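ホーム > お知らせ > プレスリリース > おままごと

2025年7月10日(木)
Mersha(メルシャ)

おままごとのパンとお皿のセット「Kusley(クスリー)」、Drulomvilleの店舗で先行発売します

こんにちは、MershaのEbise Endaleです。ふだんは木のおもちゃとままごと道具の企画をしていて、たまにこうしてお知らせも書いています。会社のプレスリリースなのに毎回おしゃべりが長い、と取引先の方に笑われるのですが、今回もたぶん長いです。すみません、でも今回は本当にうれしいお知らせなので、ちょっとお付き合いください!

ようやく、ようやく「Kusley」が発売になります。おもちゃの食パンとお皿、テーブルクロス、それに小さなおうちの形の積み木を合わせた、食卓ごっこのためのシリーズです。まずはDrulomvilleの直営店から始めて、そのあと取扱店のみなさんにお届けしていきます。

■ きっかけは、朝ごはんばかりの食卓ごっこ

うちの店には、小さな子が座って遊べる低いテーブルがひとつあります。昔からあるもので、角がだいぶ丸くなっています。そこでみんなが何を作って遊んでいるか眺めていると、これがもう、朝ごはんなんです。夕方に来た子も朝ごはん。おやつの時間に来た子も朝ごはん。「はい、朝ですよー、起きてくださーい」と言われて、わたしも一日に何度起こされたかわかりません。

それで気になったのが、パンの出番の多さでした。野菜や果物のおもちゃはたくさん置いてあるのに、パンは奪い合いになる。お皿に載せて、運んで、また戻して、もう一枚重ねて。切ったり煮たりしなくても、載せるだけで「どうぞ」ができるところが、小さい子にはちょうどいいのかもしれません。

だったらパンが主役のセットを作ろう、と言い出したのがわたしです。社内では「地味じゃない?」という声もありました。ええ、地味です。食パンですから。でも、毎日食べても飽きないものって、おもちゃでもやっぱり飽きないんじゃないかと思ったんですよね。

■ 食パンの「みみ」にこだわりました

企画の途中でいちばん話し合ったのは、みみの色です。最初の試作は全体が同じ色で、並べてみるとパンというよりスポンジでした(キッチンの流しの横にあるあれです)。子どもたちに見せたら、ひとりが真顔でテーブルを拭きはじめまして……。あれはこたえました。

そこから、中の面はクリームがかったやわらかい黄色、みみはこんがりした色、というふうに分けました。さらに、焼き色の濃さも一種類にしないことにしました。うっすら焼いたものと、しっかり焼いたもの。わたしはよく焼いたほうが断然好きなので、会議ではそちらばかり推していましたが、結局どちらも入っています。重ねたときに下の一枚の濃いみみがちらっと見えるのが、なんともおいしそうなんです。ぜひ重ねてみてください。

形は、あえて素直な四角にしました。山型も試したのですが、積んだときにぐらぐらするし、積み木やお皿と並べたときの収まりもいまひとつでした。四角だと、二枚重ねてサンドイッチにもできるし、横に並べて「お店屋さん」にもできます。試してもらったご家庭では、お人形の枕になっていたそうです。それもいいですね。

■ お皿は淡い色で

お皿は淡いグリーンと淡いブルーの二色です。これは何度も塗り見本を作りました。はっきりした色のほうが棚では目立つのですが、パンを置いたときに、どうしてもお皿のほうが勝ってしまうんです。淡い色にすると、こんがりした焼き色がすっと浮いて見えます。

それと、二色あることで「こっちはママの」「こっちはくまさんの」という会話が生まれます。きょうだいで遊ぶときには「ぼくが緑!」「やだ、わたしが緑!」という会話も生まれます。こればっかりはどうにもなりません。店頭ではお皿だけの追加購入もできるようにしましたので、緑が足りないおうちはご相談ください。

■ ピンクの格子のテーブルクロス

クロスは、ピンクの地に白い線で格子を入れた柄です。最初はお皿とパンだけの企画だったのに、展示用に敷いた布があまりに評判がよくて、そのまま商品に入れることになりました。予定になかったものが入ったので、製造をお願いしているPrekonさんには、だいぶご無理を言いました。この場を借りてお礼を申し上げます。いつも急なお願いばかりで、本当にありがとうございます!

敷くだけで、そこが食卓になるんです。床でも、ソファの上でも、公園のベンチでも。遊び終わったら、お皿やパンを真ん中に集めて四隅を持って包めば、そのまま片づけられます。わたしはこの片づけ方がとても気に入っていて、自宅でもやっています。

格子のます目は、ちょっとした目印にもなります。「ここからここまでがレストランね」とか、「お皿はこの四角の上に置いてください」とか。遊んでいる子が勝手にルールを作ってくれるので、大人は言われたとおりに座っていればだいじょうぶです。

■ おうちの積み木は、調味料にもなります

屋根のついた小さな木の積み木は、サーモンがかったオレンジと、明るい黄色。もとは街並みを作る積み木のシリーズにいた子たちで、今回は食卓のほうに引っ越してきてもらいました。

どうして食卓に家が、と思われますよね。わたしも最初はそう思いました。ところが店のテーブルに混ぜて置いてみると、オレンジはジャム、黄色はバターになったんです。誰も教えていないのに。別の日にはお塩とこしょうになり、その次の日は「パンやさんと、パンやさんのおとなり」になっていました。決まった役がないもののほうが、あちこちで働いてくれるみたいです。

大きさは子どもの手に収まるくらいで、屋根の斜面に指がかかります。食卓の端に並べておくだけでもかわいいので、大人の方が窓辺に飾ってくださってもうれしいです。わたしの机にもひとつあります。黄色のほうです。

■ 遊びながらの片づけのこと

試遊に来てくださった保護者の方から、よく聞かれたのが片づけのことでした。ままごと道具って、細かいものが増えるほど床が大変なことになりますよね。うちもです。夜中に踏むと、声が出ます。

Kusleyは、部品の数をあまり増やさないようにしました。ジャムの瓶も、トースターも、バターナイフも考えたのですが、全部いったんやめています。パンはお皿の上に重ねておけますし、積み木は隣に並べておけば見た目もすっきりします。布の上に出したまま「つづきはあした」にしてもらっても、そんなに散らかった感じにならないはずです。
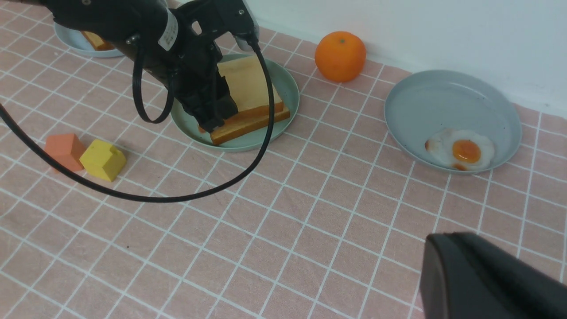 ■ 発売と取り扱いについて

Drulomvilleの直営店では、本日から店頭に並んでいます。初回の生産は2000セットです。そのうち先行分として128セットを直営店にご用意しました。6月の試遊会で予約してくださった方の分は別に取り置いていますので、あわてずにお越しください。

取扱店のみなさんへの出荷は、直営店の先行分が落ち着きしだい順番に始めます。現在お取り扱いが決まっているのは16店舗です。お店ごとの入荷日は、それぞれのお店に直接お問い合わせいただくのが確実です。

セットの内容は、おもちゃの食パン、お皿(淡いグリーン、淡いブルー)、ピンクの格子のテーブルクロス、おうちの積み木(オレンジ、黄色)です。パンとお皿は直営店で単品でもお求めいただけます。クロスの単品販売は、いまのところ予定がありません。ご要望が多ければPrekonさんにまたお願いしに行きますので、どうぞ遠慮なく声をお寄せください。

■ お店のテーブルで遊べます

例の角の丸くなった低いテーブルに、Kusleyをひと揃い出しておきます。予約はいりません。混み合っているときだけ、順番にゆずり合って遊んでいただけると助かります。大人の方だけでもどうぞ! パンを重ねるだけで、けっこう夢中になりますよ。

それから、ささやかですがおまけも作りました。先着100名さまに、食パンの絵のポストカードをお渡しします。絵はわたしが描きました。社内の評判は「おいしそう」と「座布団?」で割れていますが、食パンです。

■ お手入れのお願い

パンとお皿と積み木は、かたく絞った布で拭いて、そのあと乾いた布で水気を取ってください。水につけての丸洗いはお避けください。クロスは手洗いできます。色の濃いものとは分けて洗ってください。小さなお子さまが遊ぶときは、大人の方がそばで見ていてくださいね。口に入れたくなる気持ちは、とてもよくわかるのですが、食べられません。

■ お問い合わせ

商品についてのご質問、お取り扱いのご相談、取材のお申し込みは、Mersha 企画担当のEbise Endaleまでお願いします。店頭でも、お店の者に声をかけていただければわたしにつながります。奥で試作をしていて出てくるのが遅いときがありますが、そのあいだは、どうぞテーブルで朝ごはんをどうぞ。

貸出用のサンプルもご用意しています。掲載や展示でお使いになる場合は、ご希望の時期とお皿の色をお知らせください。緑は人気なので、お早めにお願いします。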